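Inicio > Hilos > Software de robots > Hilo de Imke Teuber

Imke Teuber
Hilo: lo que he aprendido depurando una tarea de servir agua. Spoiler: la parte difícil de servir agua no es el agua. Es todo lo que la rodea, incluida yo.
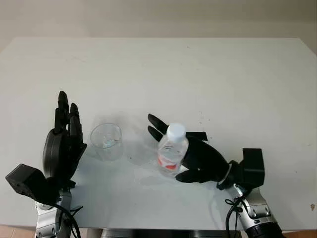

Trabajo en el software de control de un robot de dos brazos con manos articuladas. La tarea se llama «servir» en el repositorio, que es un nombre optimista. Llevamos desde julio con ella y el historial de cambios ya tiene más dramatismo que cualquier serie que haya terminado.

Empiezo por la percepción, que es por donde empiezan todas las discusiones del equipo. Un vaso de plástico transparente sobre una mesa blanca es, para una cámara de profundidad, una opinión. Unas veces devuelve el borde, otras la mesa de detrás, y de vez en cuando un agujero con forma de vaso, que por lo menos tiene la decencia de ser informativo.

Durante un tiempo usamos la sombra. En serio. Bảo La entrenó un segmentador que localizaba el vaso por la mancha gris suave que deja en el tablero. Iba de maravilla hasta que alguien cambió una lámpara. El commit que lo retiró dice «adiós, Peter Pan» y no pienso reescribir ese historial.

Lo que tenemos ahora: segmentación en color, ajuste de un cono truncado contra el contorno, y el plano de la mesa como restricción dura. El vaso está apoyado en la mesa o no hay vaso. Parece una obviedad, pero la versión anterior nos publicó vasos flotando a 8 centímetros del tablero con una confianza envidiable.

La botella es más agradecida porque lleva etiqueta. Roja y blanca, con textura, una alegría. El problema es que la mano la tapa en cuanto la agarra, así que el mejor momento para saber dónde está la botella es justo antes de que te importe.

Solución de Bảo: al cerrar la mano, se congela la pose relativa entre la botella y la palma, y a partir de ahí manda la cinemática. Solución elegante con una sola pega: supone que la botella no resbala. Las botellas de plástico fino no han leído el documento de diseño.

Pasamos al control. Una botella de agua se deforma al apretarla, y si no tiene tapón, lo que hay dentro toma decisiones. Nuestro primer controlador de agarre cerraba los dedos hasta alcanzar una fuerza fija. Con una botella rígida de prueba era perfecto. Con una de verdad era una pistola de agua con 1,245 líneas de código detrás.

(Sí, las conté. Sí, escribo los miles con coma. El formateador de los registros lo hace así, lleva años ganándome esa discusión y ya no me quedan fuerzas.)

Žydrūnas Kalniņš propuso controlar la rigidez en vez de la fuerza: cada dedo se comporta como un muelle y el conjunto cede un poco si la botella se hunde. Tardó dos días en escribirlo y nosotros, tres semanas en ajustarlo. Él sigue citando solo la primera cifra.

Paréntesis sobre los pulgares. El planificador de agarres puntúa los contactos por estabilidad y descubrió él solito que un pulgar bajo la base de la botella da una puntuación magnífica. Tiene razón. También tiene la consecuencia de que luego no puedes dejar la botella en la mesa sin apoyarla sobre tu propio dedo.

El planificador no lo veía como un problema porque agarrar y soltar eran dos módulos distintos, con dos autores distintos, y ninguno preguntaba al otro. Ahora el de agarre recibe una penalización si el módulo de soltar no encuentra salida. Es lo más parecido a terapia de pareja que he implementado.

Kaan Aydoğan quería resolverlo con un planificador conjunto para toda la secuencia. Lo probamos. Encontraba soluciones preciosas en 413 segundos. Para entonces la persona que quería el agua ya se ha levantado a por ella, ha vuelto y ha dejado una reseña.

Lo que usamos ahora es más feo: muestreamos unos pocos agarres, descartamos los que no permiten colocar ni verter y nos quedamos con el menos malo. Kaan lo llama «planificación por resignación». El nombre ha llegado a la documentación oficial y hay un cliente que lo ha preguntado en una reunión.

Vamos con la mano izquierda, que en esta tarea tiene el trabajo más ingrato del laboratorio: no estorbar. Cuando no sujeta el vaso, el árbol de comportamiento la manda a una pose de espera, con la palma vertical y los dedos estirados hacia delante. Parece que pide la palabra. No se la damos.

Esa pose no salió de ningún optimizador. La eligió Freya Lockwood a ojo, en una tarde, después de que la pose «óptima» dejara los nudillos a dos dedos (humanos) del vaso. Hay una constante en el código llamada POSE_FREYA. Ha sobrevivido a tres refactorizaciones y sospecho que nos sobrevivirá a todos.

Y los cables. El modelo de colisiones conoce cada tornillo de los brazos y no sabe absolutamente nada de los cables negros que cuelgan de las muñecas. Para el planificador no existen. Para el vaso, sí.

Los hemos aproximado con cápsulas gordas pegadas al antebrazo. Es conservador, es impreciso y elimina un buen trozo de espacio de trabajo. Žydrūnas tiene una rama con un modelo de cable deformable — muy bonita, muy física, no se ha fusionado nunca — y la menciona en cada retrospectiva como quien habla de un amor de verano.

Llegamos al agua. No teníamos ninguna noción de «mojado» en todo el sistema. El estado del mundo contemplaba vasos, botellas, tapones, manos y mesa. La mesa tenía posición, orientación y dimensiones. No tenía charcos.

Y un charco en una mesa blanca hace cosas desagradables con la percepción. Brilla, inventa bordes, refleja lo que tiene encima. Durante una temporada, el detector encontraba vasos tumbados en los brillos. El robot, muy educado, intentaba levantarlos.

Probé a filtrar los reflejos por saturación. Funcionaba y, de paso, borraba media mesa, que ya he dicho que es blanca. Luego probé a cambiar la mesa en la configuración por una azul que no teníamos. No estoy orgullosa de esa semana.

Al final añadimos una clase más al segmentador, «líquido en superficie», con etiquetas hechas a mano. A mano mía. Si alguna vez os sentís importantes, recomiendo pasar dos tardes dibujando el contorno de unos churretones.

Ahora, si el charco supera un umbral de área, el árbol bloquea la fase de verter y pide ayuda. La petición de ayuda es un mensaje en la consola que dice «superficie comprometida». Freya quería poner «trae un trapo». Perdió la votación y todavía creo que tenía razón.

Herramientas, que es de lo que en el fondo quería hablar y mirad a qué altura del hilo vamos. Lo que más tiempo nos ha ahorrado no es ningún algoritmo. Es un visor de registros, se llama Boström y lo escribimos porque estábamos hartos de tener cinco ventanas abiertas con cinco relojes que no coincidían.

Boström alinea imagen, posiciones articulares, corrientes de los motores y nodo activo del árbol en una única línea de tiempo. Arrastras el cursor y se mueve todo a la vez. Ya está, ese es el invento. Antes de tenerlo, cada fallo era culpa de la percepción. Después resultó que muchos eran culpa de quien decía que era culpa de la percepción.

Caso práctico: el vertido que empezaba pronto. Una semana acusando al estimador de pose del vaso. En Boström se ve en diez segundos: la imagen llegaba con 13 milisegundos de retraso declarado y bastante más retraso real, porque alguien sellaba la hora al recibir el mensaje en vez de al capturarlo.

Ese alguien firmó el commit como «Imke Teuber». Investigamos una posible suplantación de identidad. Sin resultados.

El segundo invento son las anotaciones. Cualquiera puede dejar una nota en un instante del registro y queda enlazada a la versión exacta del código. El uso previsto era documentar fallos. El uso real es que Kaan y Bảo llevan meses discutiendo si un dedo concreto «toca» o «roza». Hay un hilo de respuestas por cada articulación.

El tercero es Erkonico, nuestro simulador de regresiones. Coge un registro real, reproduce las entradas y comprueba si el software nuevo toma las mismas decisiones que el viejo. No simula agua. Simular agua está en la hoja de ruta, en esa zona de la hoja de ruta donde las letras se hacen más pequeñas.

Aun así caza muchísimo. Sobre todo, cambios «que no deberían afectar a nada». He dejado de aprobar cualquier cosa que lleve esa frase en la descripción sin pasar antes por Erkonico. Incluidas las mías. Especialmente las mías, según un comentario que alguien fijó en el canal.

Me preguntan por privado por qué no aprendemos toda la tarea de punta a punta y nos dejamos de árboles. Lo hacemos también, en otra rama. Se mueve con una soltura que da envidia. Cuando falla, se mueve con la misma soltura, y ahí es donde yo prefiero tener un nodo con nombre al que echarle la culpa.

Tampoco es una guerra. El agarre ya sale de una política aprendida con el controlador de rigidez debajo, y la secuencia la lleva el árbol. Cada uno hace lo que se le da bien y ambos se quejan de la interfaz, como en cualquier empresa.

Cosas pendientes, por si alguien tiene ideas: estimar cuánta agua queda en la botella con solo las corrientes de la muñeca. El peso total sale decente. Durante la inclinación, el agua se desplaza y la estimación se pone creativa. Llegó a darnos volumen negativo. Lo registramos como deuda.

También pendiente: detectar el resbalón antes de que se vea. Las corrientes de los dedos tienen una firma, pequeñita, enterrada en ruido. Bảo dice que la distingue a simple vista en la gráfica. Le hemos hecho una prueba a ciegas y la distingue a simple vista la mitad de las veces.

Si alguien ha peleado con vasos transparentes y ha salido con algo mejor que un cono y mucha fe, tengo los mensajes abiertos. Leo todo, contesto a casi todo, y si me mandáis un artículo con fondo negro y luz de estudio lo leeré con rencor.

Mañana toca probar con el vaso lleno. He pedido mover mi portátil a la otra mesa.

© febrero de 2026 Imke Teuber · Contacto · Volver arriba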